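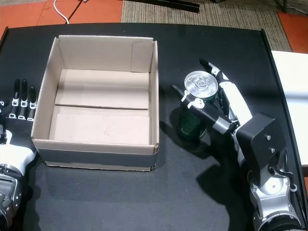
Godelieve Lambrechts wrote back after the May session to say that she never packs drinks for the food shelf in a new box, only in one that has already made a trip, and she wanted to know why I teach it the other way around. I'll start with her question tonight.

My answer to her was that a used box is fine if the floor is still good. Look at the seam first. On a plain box the two bottom flaps meet in a line across the middle, and that line takes the load. Press on it with your palm. If it gives, tape it again from the outside or flatten the box and use it for something light.

(Pass the Kramer box around. Let people press the seam.)

Next, the top. Many of the boxes we get at Brilalby have had the top flaps cut off. An open box is easy to fill and easy to check, but you can't stack on it. The rim bends in and the weight goes onto the cans. Open boxes go on the top row or straight onto a table.

Cans. Aluminum drink cans are softer than soup cans. Stand them upright with the tab up. Start in a corner and work along the wall, then fill toward the middle. Check each tab before the can goes in. A can with the tab lifted even a little goes in the reject bin – no discussion.

Dents: a shallow one in the side is OK. A dent at the rim is not.

If there is a loose flap of cardboard inside the box, fold it flat against the wall or cut it out. A can set down on a folded edge will lean, and then the whole row leans.

(Slide: Pladumham shelf before the change. Skip if short on time.)

At Pladumham we used to pack 3 layers of drink cans. The bottom layer kept coming out dented, so now it is 2, with a flat sheet of cardboard in between. The pickers complained for a week because it means more boxes. I still think it was the right call.

Labels go on the short side, at the upper left. Write the shelf number big. Shelf 1601 is drinks, and it fills up first every Saturday, so please don't leave soup there.

Lifting. One hand under each end, never by the rim. Put the box on the table before you fill it if it is going out on the cart, and on the cart itself if the cart is free.

(Ask for questions here. Godelieve will have one.)

Last item is the tape. We are out of the wide rolls until the Zomstead order comes in. Use two strips of the narrow.

Related items
Shelf labels: sizes and where to stick them
Sorting dented cans, notes from Pladumham
Cart loading at Brilalby
Talk 13: Glass jars and dividers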